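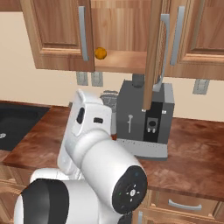 Zasamari at the Dokimau

July, by Bence Bakos

I almost skipped this one. The Dokimau is 38 minutes from my place by bus, the opener wasn't listed until the afternoon of the show, and I had been up since five. But Magdolna Hegyi had a spare ticket and I've liked Zasamari since their first tape, so I went.

The room holds 304 people and it looked pretty full by nine. They've moved the bar to the back wall, which helps a lot. Last winter you had to cross in front of the stage to get a soda.

Kitport opened. Two people, one drum machine, a lot of bass. The first couple of songs ran together for me, but the slow one near the end was good and I wrote down the title on my hand and then washed it off. If anyone knows it, leave a comment.

Zasamari came on at 9:50 and played for a little over an hour. Most of it was the new record, plus three older songs. The horns are gone and there's a second guitar now. I missed the horns on "Fülöp" - that song was built around them - but the new stuff is louder and tighter and the second guitar makes sense there. The singer talked less than usual. She thanked the sound guy twice, and she was right to, the vocals were clear even from where we stood by the coat rack.

Shirts were too expensive, so I bought the seven-inch. It's a run of 454 and mine is number 50. The B-side is a live version from an older tour, with the horns, so I got them after all.

We missed the last bus and split a cab with two guys from Kitport's merch table. They play here again in the fall and I'll probably go.

Contact: use the form | © Bence Bakos | Back to top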